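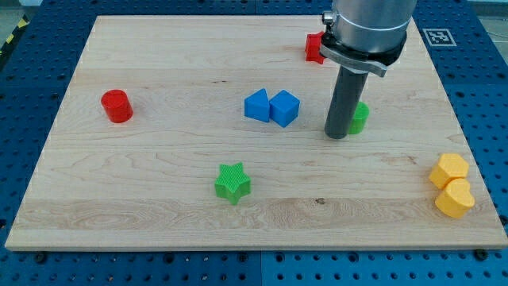 Colored blocks on a wooden board. 

Wirilton library gets its Saturday-style hours back, sort of

WIRILTON - The children's room at the Wirilton Public Library will reopen in June with longer hours, new carpet and a toddler hour that parents have been asking for since the old one was dropped.

The room closed in February after a pipe let go above the picture books. Staff got most of the collection out. Not all of it. Roughly 70 board books went in the dumpster, along with the puppet stage and a rug that had been there longer than most of the staff.

"We lost the good rug," said Noémi Antal, head of children's services. "People keep asking me about the rug."

The new schedule has the room opening at 9 a.m., an hour earlier than before, and staying open until 7 p.m. on two evenings a week. Which evenings hasn't been settled. Antal said it depends on staffing and she hopes to have it posted at the front desk by the end of May.

Toddler hour starts at 9:30 a.m. and is meant for ages one to three. Songs, a short story, then open play on the floor with blocks, scarves and stacking cups. No sign-up the first month. After that, maybe, if the crowds are too big for the room, which holds 90 under the fire code but feels full well before that.

Repairs were done by Younis, the contractor that also handled the library roof. Work ran over by two weeks when the first load of carpet came in the wrong color and had to go back. Insurance covered the pipe and the ceiling. The town is paying for the carpet and paint out of its building fund, according to town manager Gyula Barta, who said the final bill was still being added up.

"It's going to be close to what we figured," Barta said. "Not under. Close."

Part of the collection has been in storage at the old Prarance warehouse on the east side of town and will be moved back over the next few weeks. Picture books first, then chapter books. The parenting shelf is going upstairs for good, next to cookbooks. Books checked out before the flood can go back to the main desk and no late fees are being charged on childrens items until the room opens.

Parents waiting outside this week were mostly glad to hear it. Emese Katona has been driving her two-year-old to the library in Gidari, 25 minutes each way.

"It's a nice library but that's a long ride with a kid who hates the car seat," she said. "I'll be here at nine."

Fionnuala Moriarty, a grandmother of twins, said she would of liked an afternoon session too. "They nap at nine-thirty. So that's us out."

Antal said an afternoon hour is possible in the fall - there's been talk of it, nothing firm.

The summer reading program is going ahead as planned and sign-up sheets are already out at the main desk. The craft table won't be back until July, the library is still waiting on chairs.

Donations of gently used board books are welcome at the main desk during regular hours. No encyclopedias, please.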